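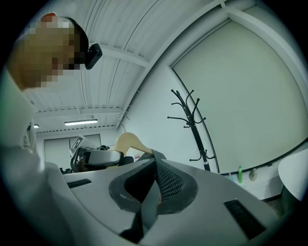 Our group project was a set of clothes for a 13-inch cloth doll, made in the Textile Crafts elective during the spring term. The set is a day dress, an underskirt, a bonnet and a cape. A plain light gray top with long lines from shoulder to arm, like the one on the person leaning in at the left, was the model for the sleeve shape we wanted, with no puff and no gathers at the shoulder. We named the doll Zako and used that name on all the pattern pieces.

The first bodice was drafted from a paper towel wrap and came out too tight under the arms. We added 5 mm to each side seam and cut again in muslin. The second one closed in back with two snaps. For the dress itself we used a cotton lawn from Jurkell, which frays badly. Every raw edge had to be sealed before sewing, and this used up most of April.

The embroidery on the hem follows a border called Grindance in our pattern booklet. It is stem stitch with a French knot at each turn. We worked it in one strand of Kristiansen thread after two strands looked heavy on such a small skirt.

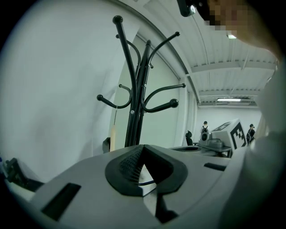

The cape took the least time. It is a half circle of wool felt, unlined, with a ribbon tie at the neck. The bonnet took the most, and the brim still does not sit evenly on the left side. We would cut it on the bias next time.

Sewing and embroidery together came to 60 hours for the group. The finished set was handed in on Friday with the paper patterns, the muslin bodice and a card of stitch samples.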